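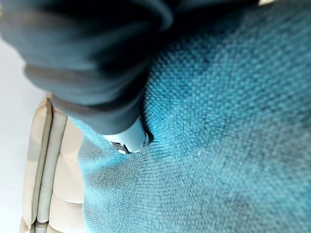 2026-04-15
by Conall Hayes

Emell arm build, month 13 in the shared shop. Mostly sleeve and hand stuff this time. Old sleeve snagged on everything so I sewed a looser one, bunches up a lot more but the joints move free. Fingertip test is soft stuff for now, and the blue fabric is a good one for it – coarse weave, you can see the threads pull in right where the white tip pushes down. Want to get to pinch and lift by May. Grip code is at 1,068 lines, needs a big cleanup.

Wiring next. Vendard connectors are fine, the Gallardo ones I would'nt buy again, two cracked on me.

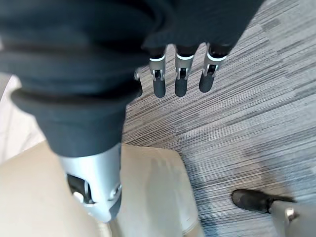
Also rerouted the cable run so it comes out lower, took 19 zip ties and most of an evening. Still a bit of slop in the wrist. Istudov firmware update fixed the jitter, mostly. Spent 43 bucks so far this month, all screws and thread. Parts list comming when I get to it – ask if you need it sooner.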